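Feb 14, 2018

Woke up to find the radiator had given up again. Called Vuorinen, who looks after the building in the sense that his number is on the door. He said he would come by after lunch. He did not say which lunch.

Spent the morning on the Peruvano translation, 328 pages about the history of a coffee importer that, as far as I can tell, mostly lost coffee. I am on page 50. The founder has just arrived in Callao with a trunk and a cough and the author wants me to know the price of both. Hạnh Đặng wrote to ask if I could have the first half done by April. I wrote back "of course" and then ate a whole sleeve of crackers standing up.

Tapio phoned about the choir. Ragnvald Lie has quit the basses for the second time this winter, over the Latin, and they would like me to move down from tenor to fill the hole. I said I don't have those notes. Tapio said neither did Ragnvald.

Laundry in the afternoon. I keep meaning to become a person who folds things as they come off the rack, and instead I have a chair. The chair is now mostly a pile, about the height of a child, and the cat has started sleeping on it with a look of ownership.

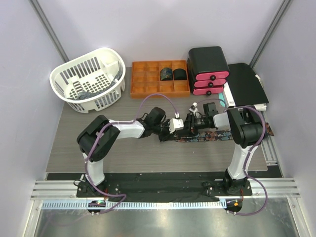 A laundry basket with crumpled cloth in it. I know the feeling.

Got as far as the towels, then found my good gray sweater had gone through on hot with them. It would fit Niilo's youngest. I set it aside for her and felt generous for a minute or two.

It being Valentine's Day, I bought myself a box of chocolates at the corner store, marked down already at four in the afternoon, which seems early to lose hope. Ville came over with soup and ate most of the nut ones. We played cards and he won, and he told me at length how.

Vuorinen turned up at ten to eight, kicked the radiator twice and left. It has been making a ticking sound ever since – the room is no warmer, but there is more going on in it. Wearing two pairs of socks to bed. Must call the dentist tomorrow.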